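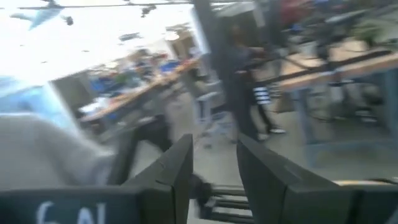
Notes for week 3: long tables and the floor around them

Okay, so last time we got through shelving and I promised we'd move on to work tables. I have strong feelings about work tables, so bear with me.

A long table fills up. Give people that much top and they'll set things down wherever their hands happen to be, usually at the end closest to the door. At Pilham, where I ran the sorting room before I started teaching, we had more than 200 small parts living on one table by October and I could not find the tape. (It was under the gloves.)

What I want you to try is zoning. Split the length into 3 stretches: incoming, working, done. Mark them with tape on the edge -- the edge, please, not the top, where it gets buried by lunchtime. Stuff of one kind stays in one zone, even when it looks silly with all that bare wood beside it.

Annick Bélanger's handout from the Sengar workshop has a good page on this, and I've borrowed her rule of 12: once a zone holds 12 loose things, you stop and box them. Abdul-Rahman Agyeman argued with me about that number for most of a lunch break and I still like it!

Now floors. Smooth concrete is lovely to sweep and terrible for anything that rolls. Keep racks back from the walkway, and walk the whole route with your arms full before you decide it's wide enough. Pillars count as furniture. Draw them on your plan first, then the tables, then the racks.

For next time: sketch one room you use, with 2 layouts, and write a few lines on which you'd rather work in. Pencil is fine. Read the Bélanger page too, we'll start with it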